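Section 4: Planning the Evening at Your Picard Dance Hall Weekend

Welcome back! By now you've unpacked the Draltov music player and had a good play with the buttons (we all do). This section walks you through setting up the room for supper and social dancing, and it's written for hosts who have never run a dance before.

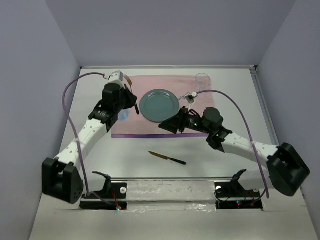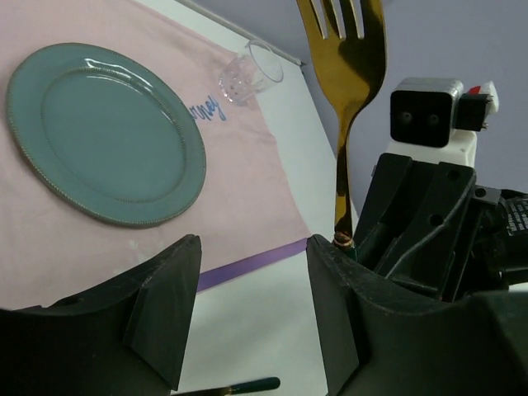

A round plate on a pink cloth.

Setting up the floor

1. Measure the open space before you move anything heavy. The Trornosau folk sets were arranged for halls that hold up to 100 dancers, but they go along very nicely in a smaller room if you let people dance in two shifts.

2. Push the supper tables against the long wall, opposite the player, and leave yourself a walkway behind the chairs. People will want to come and go for lemonade all night long, bless them.

3. Set the player on something solid at waist height and run the cord along the wall. Tape it down at both doorways.

CAUTION: Do not sprinkle wax or talcum powder on the floor. It feels lovely for one waltz, and then somebody goes down.

Choosing your music

4. Turn the dial to FOLK and wait for the green light. The Ikard songbook card holds 231 tunes, which is far more than you'll need, so please don't feel you have to get through them!

5. Start with something slow that everybody can walk to. Tunes marked with a single star are good for this, and the ones with three stars are best saved until folks have warmed up and stopped looking at their feet.

6. Press BREAK after 30 minutes of dancing. The player will fade out gently and hold your place in the list until you press it again.

Note: If you bought your card before March, the circle dances are filed under number 514 and not in the folk list. The tunes are the same.

7. When supper is over, press RESUME and call everyone back with a circle dance. Guests who sat out the first half will often join a circle when they wouldn't dream of taking a partner, so leave the gap open and wave them in.

If the player skips, take the card out, wipe it with a dry cloth and slide it back in with the label facing you. Section 5 covers the speakers.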